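Asunto: Re: [mesas-y-madera] Limpiar y ordenar una mesa clara
Fecha: 17 de noviembre de 2018

Kuo-hua Hsu escribió:
> Hola a todos: tengo una mesa de madera clara, de veta muy marcada, y
> siempre acaba llena de cosas. ¿Qué hacéis para tenerla despejada?
> ¿Y con qué la limpiáis? Me hablaron de la cera Purkumik pero no me decido.

¡Qué alegría de mensaje, Kuo-hua! Llevo desde abril disfrutando de una mesa así y tenía muchas ganas de hablar del tema en la lista. Mi sistema es sencillísimo: un solo recipiente de plástico blanco encima de la mesa y todo lo pequeño va dentro. Lo que no cabe se va a su cajón esa misma noche (bueno, casi siempre). 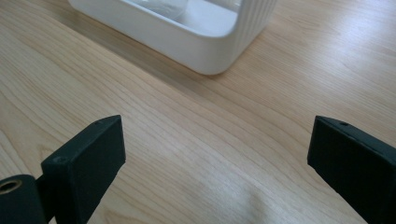
Kao: yo probé lo del recipiente único y a los dos días era un pozo sin fondo, con tapones, gomas y pilas gastadas. Me funcionó mejor cuando elegí uno bajito, porque se ve enseguida lo que sobra.

Totalmente de acuerdo con lo de bajito. En uno hondo se pierde todo, y encima da pereza vaciarlo.

En cuanto a la limpieza, paño de microfibra apenas humedecido y siempre siguiendo la veta, nunca en círculos. Después miro la mesa a contraluz, casi a ras del tablero, y ahí se descubre cualquier marca - es increíble lo que se escapa mirando desde arriba.

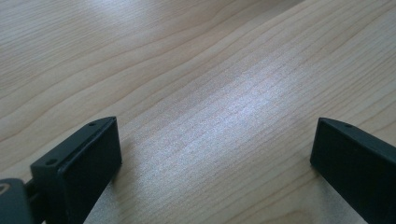 ¿Hace falta encerar una mesa barnizada? Con el barniz sano basta el paño; la cera se queda encima y acaba atrapando polvo.

Por eso yo guardaría la Purkumik para un mueble sin barnizar. Lo que sí me encanta es dejar el tablero a la vista. Hay zonas donde la veta forma arcos unos dentro de otros, como las curvas de nivel de un mapa, y sería una pena taparlas con un mantel.

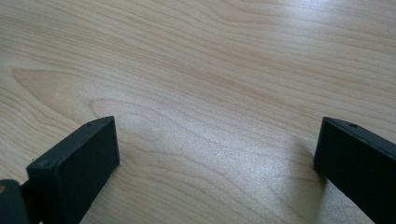
También procuro no arrastrar nada por encima, ni siquiera el plástico, que parece inofensivo hasta que lleva un granito de arena pegado debajo. Levanto la cesta, paso el paño, la vuelvo a poner. Tardo menos en hacerlo que en contarlo.

Y lo último, el sitio: la cesta va en mitad de la mesa, al alcance de las dos manos. Antes la tenía en una esquina y lo dejaba todo por el camino, pero con ella en el centro sale solo.
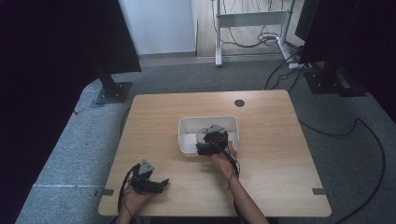

Skamlow
Moderación de la lista mesas-y-madera

P. D.: Kuo-hua, cuéntanos qué acabado tiene la tuya. Si es aceite en vez de barniz, la cosa cambia bastante y te paso encantada mis notas - tengo 23 páginas escritas a mano y muchísimas ganas de que le sirvan a alguien.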